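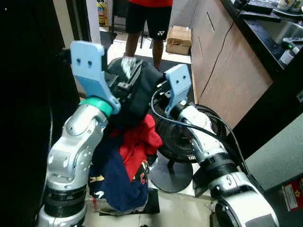
Rikberg 羊毛去球梳与衣物护理套装
品牌:Rikberg
货号:282
适用:羊毛、羊绒、混纺针织、呢料
不适用:真丝、蕾丝、任何你还在和前任争归属的衣服

一件毛衣买回来,头两个星期是衣服,之后就是一片长满小球的草原。起球这件事,标签上从来不写,导购也从来不提,大家心照不宣。Rikberg 这套东西不能让毛衣变回新的,它能让毛衣看起来像是有人管。

套装由 Workell 的针织品修补部门整理成形。说是部门,其实是楼梯拐角的一张长桌,Marta Kobzar 在那里修了很多年别人的毛衣,对电动剃球器的看法一直不太客气。她的原话是:“那东西很快,剃出洞来也很快。”所以这套里没有电池,没有充电线,也没有一个需要配对手机的小程序。

套装内容

去球梳一把。榉木柄,铜网面。网面看着像厨房里逃出来的东西,用起来只需要顺着一个方向轻轻带过去。来回搓的人,我们拦不住。
软毛衣刷一把。马毛,刷呢大衣和厚外套用。猫毛也刷得掉,猫本身请自行处理。
雪松木块 12 块。放抽屉,放鞋盒,放进大衣口袋然后忘掉,冬天再摸到的时候会以为是一块饼干。
羊毛洗液一瓶,50 毫升试用装。无香,或者说有一点点羊的味道。
补线卡一张。黑、藏青、炭灰、米白、驼色五种。没有红色,我们知道,红毛衣的主人每年都来信。
棉布收纳袋一个。抽绳,可机洗,不会自己回到你放它的地方。

尺寸与材质

去球梳全长:12 厘米
刷柄:榉木,植物油擦拭,未上漆
网面:铜,可更换
收纳袋:未漂白棉布
产地:去球梳与刷子在 Gendgate 组装,洗液另行灌装

使用方法

把衣服平铺在桌上。熨衣板也行,膝盖不行,膝盖是毛衣破洞的主要产地之一。一只手把布面撑平,另一只手拿梳子,从肩往下走,走一段停一下,把网面上的绒球摘掉。袖底和腰侧球最多,那里也最薄,手放轻。

深色衣服请在白天做。藏青和黑色在灯泡底下是同一个颜色,补线的时候尤其如此。我们收到过一件黑色开衫,手肘上整整齐齐补着一块藏青,主人一直穿到五月,在地铁站出口的阳光里才发现。

刷子一律先刷后洗。大衣穿回来挂一晚,第二天刷领口、袖口和下摆,不必每次都送干洗。干洗店老板可能不喜欢这句话。

洗液按瓶盖量取,一盖兑一盆凉水。泡一会儿,压,不拧。拧过的毛衣晾干以后适合给家里最小的那位穿,如果家里没有最小的那位,可以考虑给暖水瓶。晾的时候平放在毛巾上,用衣架挂湿毛衣,两边肩膀会各长出一只小耳朵。

雪松木块味道淡了就用细砂纸蹭两下表面。至于防蛀,雪松能劝退一部分犹豫不决的蛾子,意志坚定的那种还是要靠把衣服洗干净再收。

换季收纳的一点意见

衣服堆在一起等着“周末再弄”,这是最常见的收纳方式,我们自己家里也有一堆。真要动手,建议先分三摞:要洗的、要修的、要送走的。第四摞“再想想”会自然出现,不用特意留位置,它自己会长大。

要修的那一摞别压在最底下。线头松了的针织衫被别的衣服一拽,一个小洞能走出很远。厚的叠在下面,薄的放上面,毛衣卷着放比叠着放少几道折痕。抽屉塞到要用膝盖顶才能关上的时候,可以停了。

常见问题

能去掉牛仔裤上的球吗?
牛仔裤不太起球。如果您的牛仔裤起了球,我们想看看。

羊绒能用吗?
能,力气减半。第一次请挑下摆内侧试一小块,再往看得见的地方走。

和 Wallin 的那把梳子有什么区别?
Wallin 的柄长一些,网面细一些,对付细针羊绒更斯文。我们这把对粗针毛衣和呢料更干脆。两把都有的人,我们也认识几位,他们的毛衣比本人体面。

梳子用久了不利索怎么办?
多半是网眼里塞满了绒。用旧牙刷清一遍。还是不行就换网面,单卖,松开柄尾的螺丝即可取下。

可以当礼物吗?
可以,但送给伴侣之前请想一想对方会怎么理解。

买家留言

“买来收拾我先生的旧毛衣。收拾完一件,他说这件他没见过。那件他穿了好些年。”

“木块很香,孩子拿去搭了房子,现在玩具箱里没有蛀虫。”

“刷子掉过几根毛,写信去问,Joscha Reuter 回了很长一封,讲马毛为什么头几次会掉。我只想问正不正常,答案是正常。”

配送与退换

现货两个工作日内寄出。去球梳和刷子未使用可退,用过的请不要退,我们会从网面上看出您毛衣的颜色。洗液开封不退。补线卡缺色可以来信补一张,红色除外。

加购

替换网面(单片)
羊毛洗液大瓶
雪松木块补充装
补线卡,浅色组

页面更新:2025-07-15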